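Search tickets Enter keyword or ticket no. Go

Right arm: wrist camera drops out with Talari gripper fitted
Opened by: Hok-lam Yu. Component: wrist camera / controller
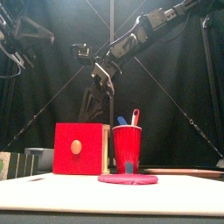
Stream from the right wrist camera stops for 200 to 700 ms during gripper close. Left arm not affected. Both arms on Jistport controllers, same firmware. Drawer and cup tasks both show it.

Yu: Swapped the Talari gripper for the Chambi. Ran 200 close cycles, no dropouts. Put the Talari back, 83 dropouts in the same number of cycles.

Heriberto Puma: Is the camera on the same supply rail as the gripper?

Yu: Yes. Both go through the wrist connector.

Puma: Log the rail voltage during close. The Talari draws more at stall.

Yu: Logged. Voltage dips at each dropout. Lowering the close current limit helps, but the grip on the cup gets weak.

Ileana Căpraru: Don't lower the limit, it will spoil the comparison with the Chambi. Run the camera from a separate supply and repeat both sets.

Yu: Separate supply fitted. Talari set repeated, no dropouts at full current. Chambi set still to run.

Status: open, waiting on Chambi repeat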